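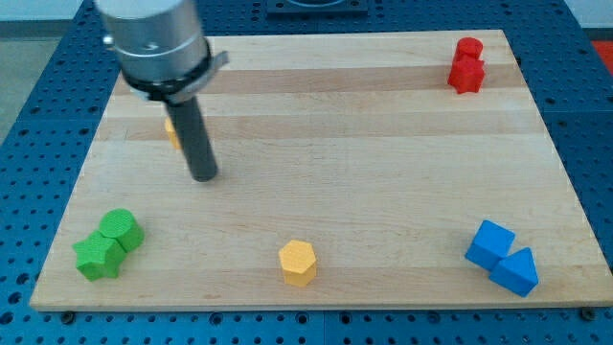

Looking after the block cell at Protbridge
Posted 2022-12-04 by Mekdes Demissie

Our small cell has been in service since May, and many colleagues asked me how we keep it in order. I am not an engineer by education, I learned this work from Ciarán Ó Súilleabháin, so please write to me if I explain something wrong.

The board
Maple-colored strips glued side by side, with one darker stripe across the far part. We wipe it with a dry cloth only. Ciarán tried a damp one in the first week and the board lifted a little at one corner - we had to wait two days before it was flat again.

The bolts
Two of them are along the front edge, near the corners. I check both with the short key before the first run. If one turns easily, I take the board off completely and clean under it, and after that the positions must be taught again.

The probe
Long, dark gray, with a rounded tip. It is held in the black collar, and the collar is the part which needs the most attention. After 60 hours of running we open it, clean the inside and close it again with the flat tab pointing to the same side as before. Eldana Hadgu marks this in the Lanton notebook. At the last service the counter was at 1,680 hours.

The blocks
Red and green each have a cylinder and a star. The blue ones are a cube and a triangle, and the hexagon is yellow. The surface is a little rough and collects dust, so we brush them. Please do not use alcohol. For the start position, red goes to the far right corner, green to the near left and blue to the near right. The middle stays free.

The table
The blue plate has holes everywhere, and small things like to fall in them. Noura Tarawneh goes over it with the narrow vacuum nozzle, which takes up to 30 minutes if she does it well.

Spare collars are in the Gidey cabinet, second shelf. We have one left and the next order is not confirmed yet.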